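Keeping Mats and Small Rugs Clean, Flat and Where You Put Them
Posted 11/26/18 in Around the House

I have been promising a page on mats for ages, and with the muddy season on us and company coming in December I thought I had better sit down and write it. We have a mat at every door, one in front of the sink, one under the dog's bowls and a couple more that drift from room to room, so I've had plenty of chances to get this wrong over the years!

Start with the shaking out. Most of us pick a mat up, give it two polite flaps off the back step and call it done. Hang it over a railing or a sturdy line instead, back side facing you, and beat it from the back with an old broom handle. You will be amazed (and maybe a little ashamed) at what comes out. Do the back first, then the front, then the back again. If you vacuum, do the back of the mat too, and vacuum the floor underneath before you lay it down again. I skipped that last bit for years and wondered why the kitchen always felt gritty.

For washing, check the label first, if there still is one. Cotton rag rugs can go in the machine on cold, one at a time, with half the soap you think you need. Anything with a rubbery backing I do by hand. Fill a bucket with lukewarm water, add a good squirt of dish soap and a splash of white vinegar, and scrub with a soft brush in one direction, then the other. Leave it to sit for 15 minutes and rinse with the hose until the water runs clear – and then rinse it once more, since leftover soap grabs dirt faster than anything.

Pick a hard surface for this job, like a driveway or a patio. Grass seems like the kind choice, but it leaves green smudges and you'll be picking clippings out of the weave for a week. Sweep the spot well first and keep clear of any oily patches where the car sits.

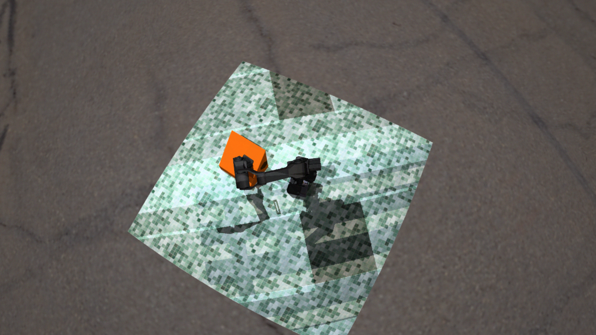 A square mat in mixed greens, laid out flat on gray ground.

Drying is where people get impatient, me included. A mat that feels dry on top can still be damp through the middle, and a damp mat on a wood floor will leave a dull cloudy mark that takes real work to get out. Turn it over at lunchtime, turn it again before supper, and if you have any doubt bring it in and drape it over two chairs overnight. Strong sun is fine for an hour or two but it will fade the darker colors if you forget about it, and I do forget about it.

Curled corners! I get more letters about these than anything else. My neighbor Mawar Latuheru rolls hers up backward, ties it with kitchen string and leaves it in the closet overnight, and it works a treat on thin ones. For thicker mats I lay them face down, put a damp dish towel over each corner and set some 5 heavy books on top of the towel, with a sheet of wax paper between so the books don't suffer. Give it a full day.

If a mat slides, please fix it before somebody goes down. The open mesh kind of rug pad can be cut with ordinary scissors. Cut it an inch smaller than the mat on every side so it doesn't peek out. When it gets dusty it stops gripping, so rinse it in the tub now and then and let it drip over the shower rod. A few dabs of bathtub caulk on the back of a small cotton rug will do in a pinch, left to cure overnight before you flip it.

Pet accidents need cold water, never hot. Blot, don't rub, then cover the spot with baking soda and walk away until it's dry enough to vacuum. Candle wax comes up with an ice cube in a sandwich bag and the edge of an old spoon.

When you put mats away for the season, roll them with the good side out and wrap them in an old sheet. Plastic holds the damp in. Tuck a bar of soap in the middle if you like, the plain strong-smelling kind my grandmother used, and write on a scrap of masking tape which door each one belongs to.

Next time: getting candle soot off a painted wall.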